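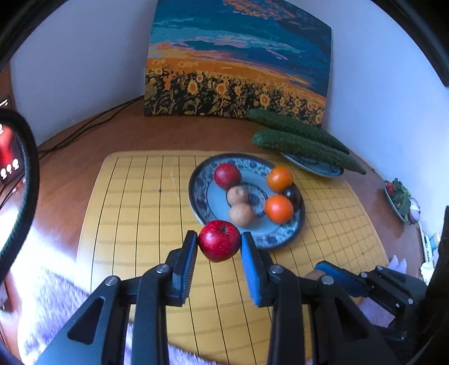

A red apple and the big blue and white plate.

Search this blog
Search

3rd December

I finally made it out to the county history museum, after promising my sister I would go ever since September, and I'm so glad I did! They have put together a room on the old Zoller mill and the families who worked there, and I stayed a good deal longer than my parking meter would have liked.

What I loved best was the ledger kept by Leopold Grabner, who ran the mill store. It has 242 pages, and they let you turn through a copy of it at a little table by the window (bring your reading glasses, the man had tiny handwriting). He wrote down everything - flour, lamp oil, boot laces, who paid late and who paid in eggs. One winter the Pfister family owed him four dollars and he just crossed it out, with no note at all. I sat there and thought about that line for quite a while.

There is also a wall map of the township from before the road was moved, and I found the lane where my grandmother was born. It used to run straight down to the creek, which explains a story of hers about sledding that never made any sense to me as a kid.

The museum is trying to raise money to have the original ledger rebound. They need $675 and have 70 so far, so if you have a few dollars to spare, there is a jar at the front desk, and the lady there will happily tell you all about the binding if you let her. I let her, and it was lovely.

I want to go back after the holidays and look through the school photographs, which were still in boxes on my visit. If any of you had people at the Zoller mill, leave me a comment - I would dearly like to know which names to watch for.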